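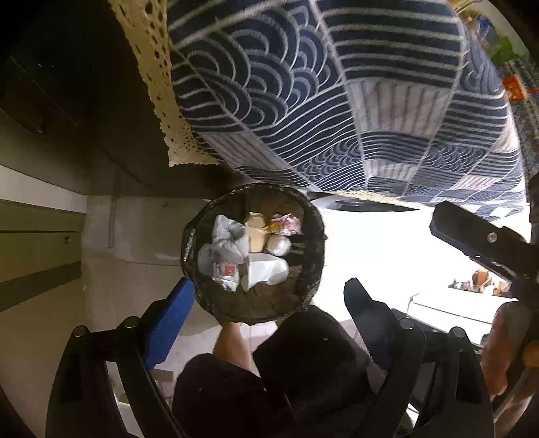
Plukedwood Rooms: progress report to the Abeysekara Fund
Period covered: January to April
Prepared by Mwende Sang, with figures from Ravinder Chisholm

1. Where we are

You gave us 3000 to make the guest rooms on the Prornbridge side cleaner, quieter and less depressing, in that order. We have spent 2650. The rooms are cleaner. Quieter will have to wait for new doors, which were never in the budget, although Hashini Gazi continues to raise them at every meeting as though they were.

2. Textiles

The largest line was cloth. The navy and white wave print with the arcs and stripes is now up, and it has done more for the rooms than the paint did, at less cost and with fewer arguments. The cream crochet trim was kept from the old hangings at Maja Michalski's insistence. I was against it. Two guests have since written to us about the trim and none has written about my choice of paint, so I withdraw the objection.

The long panels hang lower than we planned. Skikport cut them to the measurements we sent, and the measurements we sent were wrong. Sewwandi Haque is rehemming them a few at a time in the evenings. She would like it recorded that she was not the one holding the tape measure.

3. Wastebaskets

I realize a funder may not have been waiting for this section, but it is where most of the change in cleaning time comes from.

The old bins were tall, had swing lids, and were emptied when somebody remembered. We replaced them with round black mesh baskets, one per room, each with a small white label on the rim. They are low and open, so anyone putting their head around the door can see what is in them. Mostly this is what you would expect of people who have been traveling: plastic bags, snack wrappers, balled-up tissue, paper food containers.

Mesh has one drawback, which Hashini predicted and has been gracious about only in writing. Anything that drips will drip through it. We tried liners for two weeks. They slid down inside, looked terrible, and became one more thing to throw away. The current answer is a sign in the hallway asking people to take cups and soup to the kitchen. Compliance is fair before ten at night.

Emptying is now done every morning on the same round as the beds. A full round of the corridor used to take 116 minutes and now takes 60. Ravinder timed both himself and won't hear a word against the stopwatch.

4. Floors and walls

The concrete in the corners has been scrubbed and left bare. We priced a coating and decided the money was better kept. A few of the wall strips needed their screws tightened and one length was replaced. The olive and beige stay, partly because they go with the cloth and partly because I've lost enough arguments about color this year.

5. What is left

350 remains. We propose to spend it on a second set of panels for the two end rooms, measured this time by Sewwandi. If you would prefer that we return it, please tell Ravinder and not Maja, who has already picked the fabric.

We would welcome a visit any Monday, when the rooms are between guests. Please bring your own coffee cup and take it back to the kitchen afterward.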